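# Flilell: the folding work, autumn 2020

Nov 11, 2020

Flilell handles laundry and linen for people who can't manage it themselves: older tenants, people home from hospital, a few families with new babies. Until September every visit was done entirely by hand. We are now preparing for a folding machine at the Prutar depot, and part of the working week goes on recording how the job is done so that the machine can be taught it.

This page is for staff, and for clients who have asked what is going on. Yamila Herrera put it together from notes kept by the home team. The list of tasks, known as Usuga, runs to 584 entries, from pairing socks to stripping a double bed. A home visit usually takes in several of them.

## Sorting on the bed

Most home visits begin on the bed, as it is often the only flat surface big enough. Clothes are split into piles before any folding starts. The order is up to the worker, and no two of us do it the same way.

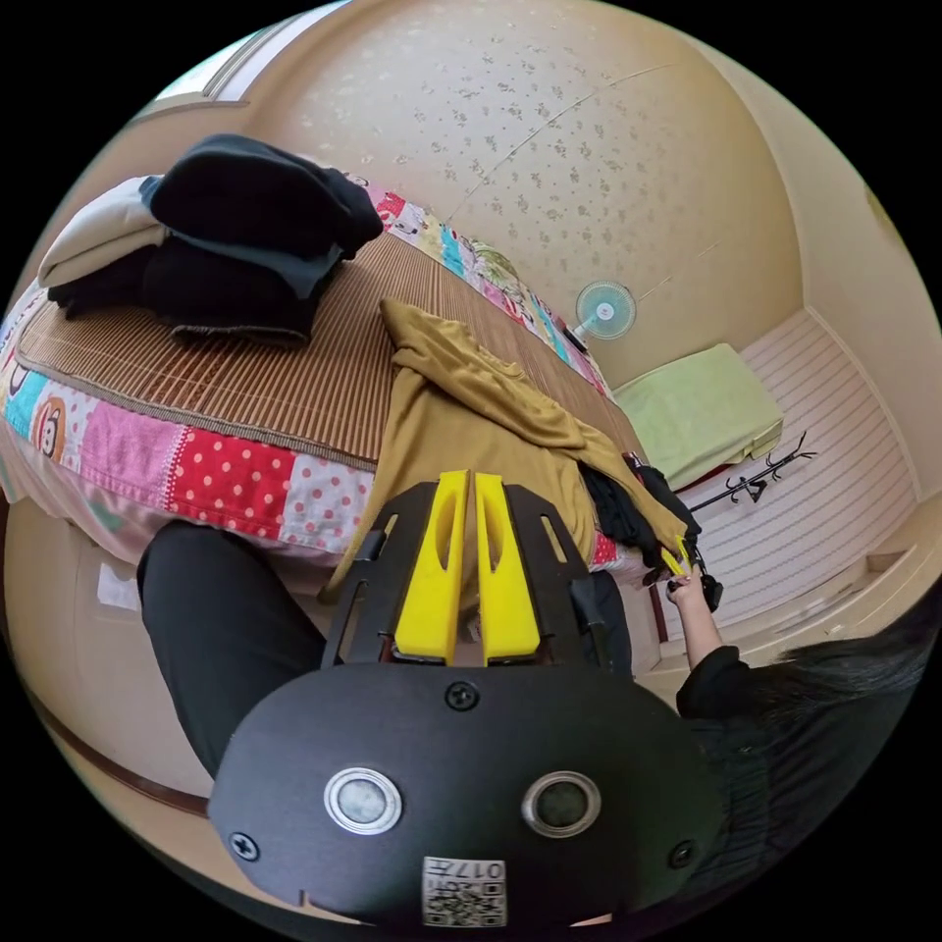 The home team used to be judged on bags per shift. That measure was dropped for anyone on recording work, and it has been the biggest change for most of them. Working through a grip takes longer than working with bare fingers, and thin fabric is slower than denim. Dark clothes are a nuisance too. With a folded pile at one end of the mat and more black clothing crumpled at the other, the two yellow tips are the easiest thing to follow when the recording is played back. Yamila has asked for pale items to be mixed in where the client's washing allows it, and a mustard garment like the one spread out there does the job well.

## Hands and wrists

Two people reported sore wrists in the first fortnight. Shifts with the grip are now limited to 2 hours, with ordinary work before and after. Anyone who wants to come off recording can say so to their team lead and go back to normal visits on the same pay.

## At the depot

The folding machine will stand beside the old Pladance press. It will take towels and flat sheets first, then T-shirts. Fitted sheets are staying with us for the time being, as are anything with buttons and anything a client has marked as delicate.

The depot staff have asked what happens to their hours. The answer given at the staff meeting was that no contracts will be shortened before next summer, and that loading, checking and mending will be paid at the folding rate. Several people want that in writing. It has been promised, and we will put a copy up by the lockers once it arrives.

## Home visits

Visits carry on as before. Clients are asked each time whether recording is all right, and a no is a no. Family photos and letters are turned over or moved first.

Questions to Yamila Herrera, or leave a note in the tray at the Prutar front desk.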